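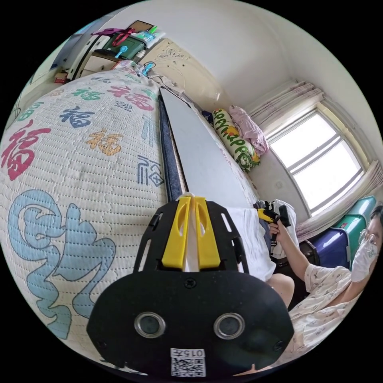
Unit 015 with its yellow fingers closed on a long white board, second gripper at the right.

Week 8 handout: looking after the hand-held grippers
Notes by Mirjam Verbeke

Okay, on to the part of the course where you get your hands dirty! Last session Frans covered how the recordings get used, so I'm skipping all that and going straight to keeping one gripper in good shape.

Start with the label. Every unit has a number over a QR code on the base plate (015 in the photo), and that number goes on the log sheet before you touch anything else. Last November I mixed up two units and spent a whole evening undoing it, so please, number first.

Next, the lenses. There are two of them side by side on the plate, and your thumb will find them every single time. Blow the dust off, then wipe with the dry cloth from the drawer. No paper towels! Check the metal rims for lint while you're there.

Now the fingers. Close them slowly on nothing and look at the tips from the side. They should meet along their whole length. If one leans, loosen it at the slotted mount, line it up, and snug it down again (fingertight plus a little bit, please, Ifeanyi has had to drill out two screws already). Look inside the long cutouts too, where fluff from bedding loves to collect.

Then do a hold test. I like something long and flat like that board, gripped near one end, because the far end swings when a finger is loose. Lift it a little, tilt it, set it back down. If it twists in the grip, go back to the mount and start over.

We work in pairs of grippers, so do both, and do them the same day. One fresh and one neglected gripper feels awful to use, trust me.

Log sheets go in the folder in room 556. Spare fingers are with Asabe, and she'll want the old ones back.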